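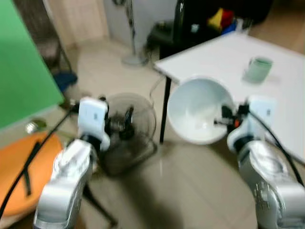
**What is a ceramic bowl made of?**

Mud, mostly. It's a special kind of mud called clay, which has been shaped, dried and baked in a very hot oven until it turned hard.

If that makes you look at your cereal a little differently, good. People have been eating out of baked mud for thousands of years, and very few of them have complained.

## First, find some very old rock

Clay begins as rock. Rain, ice and rivers wear rock down bit by bit, which takes so long that it would be no fun at all to watch. Water that has soaked into the ground helps too, by slowly changing the minerals inside the rock into new ones. The bits that end up as clay are tiny, much smaller than grains of sand, and shaped like very thin plates.

The plates matter. When clay is wet, a little water gets in between them and they can slide over one another without coming apart. Push a lump of wet clay with your thumb and it moves. Take your thumb away and the dent stays where it is. Try the same thing with dry sand and you will have a pile of sand, plus a thumb.

Rivers pick up clay and carry it along until the water slows down, and then they drop it. This is why so many potters' towns grew up near rivers. The town of Mekden has clay so close to the surface that children who dig in the garden come in looking like statues. Their parents are used to this, or say they are.

## Getting the air out

Clay from the ground isn't ready to use. It has stones in it, and roots, and now and then a worm with other plans. Potters stir it into water and pour the soupy stuff through a sieve. Then they let it dry until it's about as stiff as cookie dough.

Next comes wedging. Wedging means squashing the clay, turning it and squashing it again, like bread dough. It makes the clay the same softness all the way through, and it pushes out pockets of air. A lump with hard bits and bubbles in it is miserable to shape. It will behave beautifully until the bowl is nearly finished, and then it won't.

Selim Altıntaş teaches the children's class at the Rumer pottery, and he starts every new group with wedging. They all want to go straight to the wheel. They all wedge instead. He has been asked whether there's a machine for it, and there is, and it's kept in the next room, and the answer is still wedging.

## Three ways to make a bowl

**Pinching.** Roll a ball of clay, stick your thumb in the middle, and pinch the sides while you turn it. This is the oldest way, and you need only your hands. The bowl will be a bit lumpy. You may call this "character."

**Coiling.** Roll out long snakes of clay and wind them around and around on top of each other. Then smooth the joins with a finger, inside and out. You can make huge pots like this, bigger than you are, as long as you let the lower part stiffen before you add more on top. People who don't wait end up with a plate.

**Throwing.** This doesn't mean what you hope it means. The potter puts a lump of clay on a spinning wheel, presses it into the exact middle, opens a hole in it with wet thumbs, and pulls the sides up. In the hands of someone good, it takes a couple of minutes and looks as easy as pouring milk. In the hands of a beginner, the clay wobbles, leans, and leaves.

Wheels also explain why so many bowls are round. If a thing is spinning while you shape it, round is what you get. You can have a square bowl if you want one, but you'll have to make it some other way, and the corners will be a nuisance to clean.
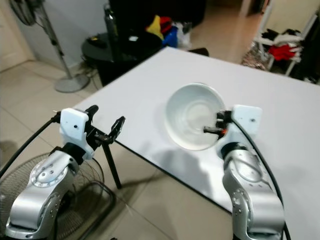
*A white rectangular tabletop.*

## The boring part, which is important

Now the bowl has to dry. It stands somewhere flat for days and does nothing. If the spot isn't flat, the soft clay can sag to match it, and then you own a bowl that rocks back and forth for the rest of its life.

Clay gets smaller as it dries, because the water between those tiny plates is going away and the plates move closer together. That's fine if the whole bowl shrinks at the same speed. It's not fine if the thin rim dries quickly and the thick bottom takes its time. One part is pulling in while the other part is staying put, and the bowl cracks. Potters often lay a sheet of plastic loosely over their work to slow everything down.

Halfway through, the clay is called *leather-hard*. It feels like cold cheese (leather won the vote, it seems). At this point the potter can turn the bowl upside down and carve away the extra clay underneath, leaving a little ring for it to stand on. Turn over a bowl at home and have a look for the ring. Empty the bowl first. You'd be surprised how often that step gets left out.

When the clay is completely dry, it's called *greenware*, though it is hardly ever green. Greenware is delicate. If you dropped it in a bucket of water now, it would slump back into mud, and all that wedging would be for nothing.

## Into the fire

The oven for baking clay is called a kiln. Your kitchen oven can't do this job. It's hot enough for a pizza, and a kiln would turn a pizza into a smell.

The first baking is called the *bisque firing*, and it goes up to almost 1000 degrees Celsius. The heat has to climb slowly, especially at the start. Even clay that feels dry has some water left in it, and if that water turns to steam too fast, it has to get out somehow. It isn't polite about this. Pots can burst, and a bit of burst pot can land on the pot next door.

As the kiln gets hotter, something happens that can't be undone. There is water locked up inside the clay minerals themselves, as part of what they're made of, and the heat drives that out as well. After that, the stuff is no longer clay. You can soak it, shout at it, or leave it in a river, and it won't go soft again. It's ceramic now.

Then everyone has to wait while the kiln cools. At Rumer this takes 17 hours. Opening the door early lets in cold air, and hot pots hate a sudden chill. Selim keeps the key in his pocket during this time, and he's been known to go home with it.

## A coat of glass

A bowl that has been through the bisque firing is hard, but it's also full of tiny holes. Soup would soak into it slowly, and so would last week's soup.

So most bowls get a *glaze*. Before firing, glaze looks like thin paint, and it's usually a dull color that gives no clue to what it's going to be. It is made of powdered minerals mixed with water. The potter dips the bowl in, or pours the glaze over it, and wipes the bottom clean. Then it goes back in the kiln. The powder melts into a thin layer of glass that grips the bowl tight, and when the bowl cools, the layer hardens.

Colors come from metals in the glaze. Cobalt gives blue. Copper can give green, or sometimes red, depending on how much air was in the kiln. Iron does browns, yellows and blacks. A clear glaze on white clay leaves you with a plain white bowl, and there's a good chance you have one of those at home.

Why wipe the bottom? Melted glass sticks to whatever it touches. A bowl with a glazed bottom becomes part of the kiln shelf, and kiln shelves are a poor shape for breakfast.

## How long does a bowl last?

That depends on who does the dishes.

A bowl doesn't rot or rust. It can chip and it can break, but the broken pieces stay as they are for a very long time. People who study the past are delighted by this. They dig up other people's smashed dishes, wash them, write tiny numbers on them, and can often work out who lived in a place and what they ate.

In the museum at Porndale there's a bowl with the number 807 painted inside its foot. Volkan Keskin looks after the pottery there, and the thing he likes to show visitors is on the outside, near the bottom. It's a thumbprint. The potter picked the bowl up before it was dry, left a mark, and either didn't notice or didn't care. Then it was fired, and the thumbprint has been there ever since.

## Words to keep

- **Clay:** very fine, sticky earth that keeps the shape you give it.
- **Wedging:** squashing clay to even it out and get rid of air pockets.
- **Leather-hard:** partly dry, firm enough to carve.
- **Greenware:** clay that has been shaped but not yet fired.
- **Kiln:** an oven hot enough for pottery. Please don't ask for one for your bedroom.
- **Glaze:** the thin coat of glass on the outside, and usually the inside too.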